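Vondow Learning Project: Progress Report
Prepared for Hoani by Angus McKinnon
December 15, 2021

1. Collection in simulation

The team gathered 700 examples of the transfer task in November, against a target of 1,000 for the full phase. Each example is one attempt to move the box between two dark plates on a perforated board. Camera views and joint positions are saved together.
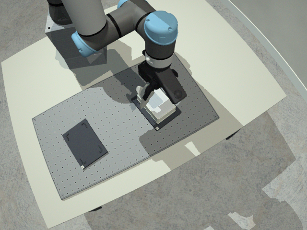
2. Variation between episodes

Lighting and start position are now changed for every episode. Early sets were too uniform, and the Prokine model trained on them did poorly under new light. We discarded 14 episodes with missing joint data and will record them again.
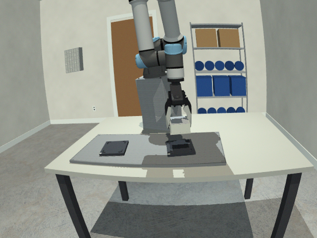 Drasari asked whether shadows that heavy would slow training, and suggested keeping a small set with flat lighting for comparison. We agreed and have set aside 11 episodes for it.

3. Wrist view

Labeling is the slowest part of the work. Start and release times are still marked by hand – a first script for this is being tested.

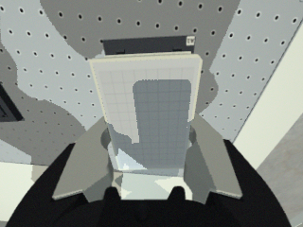
The remaining budget covers collection but not a second round of labeling. We would like to move hours from reporting to labeling. The wrist view needs most of that time: with the part between the fingers, the near side of the holder is hidden behind it, and the labeler has to check a second camera. A revised schedule will follow.

Print this page | E-mail this page
Shares: 0 | Comments: 1
Contact | Copyright 2021 Vondow | Back to top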